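Drusholm Steamed Bun Week returns in April, with fewer speeches

19 November 2024

Drusholm's Steamed Bun Week will be back in April for its third year, the organisers confirmed today. It will run for 8 days, a week having proved too short for the amount of eating involved.

The event began as a single stall outside Vakbridge station, where Apinya Nakpan sold pork buns to commuters who had mostly come out looking for the bus. Next spring 16 cafés and takeaways across the town will take part, each putting at least one bun on the menu that it doesn't sell during the rest of the year. Fillings already promised include leek and mustard, salted egg custard and a rhubarb one that has divided the tasting panel along family lines.

Evening classes will be held at the Gilard Rooms, led by Ms Nakpan and the baker Hanane Salem. There are 13 classes, all for beginners, covering dough, pleating and the difficult business of leaving the lid alone.

"People lift it to check," said Ms Salem. "Then they lift it again to see whether lifting it did any harm. We spend a good part of the first hour on that."

The opening speeches, which last year outlived two trays of custard buns, have been cut to one. It will be given by Ms Nakpan, who has asked for four minutes and expects to use three.

Flour for the classes is being supplied by Chareonsuk, the Vakbridge grocer, which is also giving 100 bamboo steamers as prizes in the children's pleating contest. Parents may watch – they may not help.

Class places cost the same as last year and go on sale at the Gilard Rooms box office in the new year.

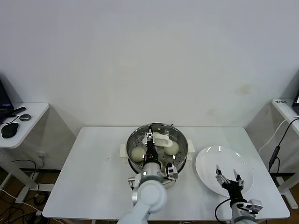
Cafés that would still like to join can leave their details at the same box office, along with a note of the filling they have in mind. Rhubarb is taken.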